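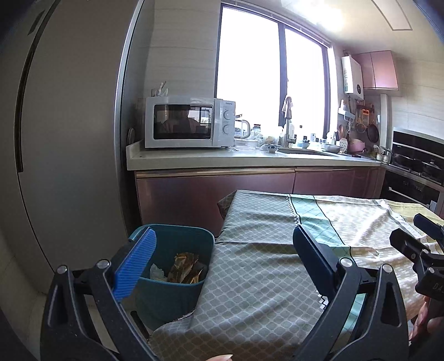 Patterned tablecloth on a kitchen table

Prullaneo Pendulum and Chart Set
By Werkel

A complete dowsing set for home use, made up of a brass pendulum on a chain, a printed cloth chart, a storage pouch and a short instruction booklet. It is suitable for beginners and for people who already work with a pendulum and want a chart that lies flat and can be washed.

The set is put together in our workshop in Kundton. The pendulum is turned from solid brass and left unlacquered, so it will darken with handling. Some customers like this. If you don't, a soft cloth and a little lemon juice will bring the shine back. Please rinse and dry it well afterward.

What is in the set

Brass pendulum, teardrop shape, 25 grams
Steel chain with a small bead at the end for holding
Cotton chart with printed half circle, alphabet and numbers up to 100
Drawstring pouch in dark green
Instruction booklet, English

The chart

The chart has three working areas. The half circle in the middle is for yes, no, maybe and ask again. The alphabet runs along the top in two rows. The number scale is on the lower edge and is mostly used for percentages, for example when asking how strongly a place or an object responds.

The fabric is 98 percent cotton, with a little elastane so that it doesn't hold a crease for long. Wash it at a low temperature, inside out in a pillowcase, and iron it on the back only. The ink is water based. Do not bleach.

Choosing a place to work

Any steady table will do. Sit with both feet on the floor and rest your elbow on the table so that your arm doesn't tire. Many people prefer the evening, after the dishes are done and the phone is in another room. Keep magnets and loudspeakers off the table.

A plain surface under the chart is easier on the eyes, but you can also lay it over your usual tablecloth. Smooth out the cloth underneath first. A fold below the chart can make the lines hard to read. 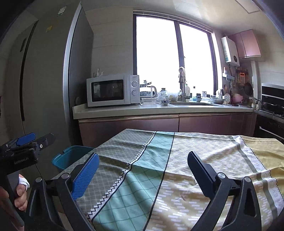
First use

Before the first session, hold the pendulum in your closed hand for a few minutes. The booklet gives a short grounding exercise for this. Then hold the bead between thumb and forefinger, let the pendulum hang over the center of the half circle, and ask it to show you yes. Wait for a clear swing. Do the same for no. Write both down, as they differ from person to person and sometimes change over the years.

Start with questions you already know the answer to. Keep sessions short during the first week.

Replacement parts

Chains and charts can be ordered separately. The chart is also sold in the Bautista layout, which has a full circle with the signs of the zodiac in place of the alphabet. The Bautista chart is the same size and fits the same pouch. Pendulums from other makers can be used with either chart.

Ordering and delivery

We print the charts in runs of 500. When a run is sold out, the next one usually follows in May. The order button stays active while we are out of stock, and your card is charged only when the set ships. Orders received by noon go out the same day, except on Saturday.

Unused sets can be returned in the original pouch. Washed charts cannot be taken back.

This set is sold for spiritual and personal use. It does not replace advice from a doctor, a lawyer or a financial adviser.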